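# Entretien de l'évier et lavage de la vaisselle décorée — questions fréquentes

Logements Stetside, bâtiments Asante et Odovia. Mise à jour : 8 novembre 2024.
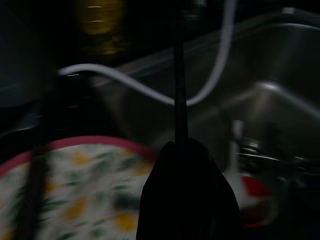
## Les assiettes à décor floral passent-elles au lave-vaisselle ?

Non. Le lavage se fait à la main, à l'eau tiède, avec un détergent neutre. Les tablettes alcalines ternissent les jaunes et les verts avant d'attaquer le liseré rouge.

## Quelle éponge utiliser ?

Face douce uniquement sur le décor. La face abrasive est réservée aux casseroles sans revêtement.

## Comment nettoyer la cuve en inox brossé ?

Frotter dans le sens du brossage, rincer, essuyer. Un passage perpendiculaire laisse des rayures visibles en lumière rasante. L'eau de Javel est proscrite : elle provoque des piqûres, surtout dans les angles arrondis où le produit stagne.

## Et les pièces chromées ?

Chiffon humide, puis chiffon sec. Contre le calcaire, vinaigre blanc dilué — deux minutes de contact au maximum, suivies d'un rinçage complet.

## Peut-on laisser tremper la vaisselle ?

Oui, 2 heures au plus. Ne pas empiler les assiettes décorées dans la cuve ; le pied de l'une raye l'émail de l'autre.

## Où poser les assiettes en attente ?

À plat, à côté de l'évier, en retrait du bord. Tout câble électrique doit rester à l'écart de la zone d'eau.

## Une assiette est ébréchée. Que faire ?

La retirer du service. Le remplacement se demande auprès d'Etornam Bonsu, référence Watcombe 155. Les demandes reçues avant juillet ont été traitées ; il est inutile de les renvoyer.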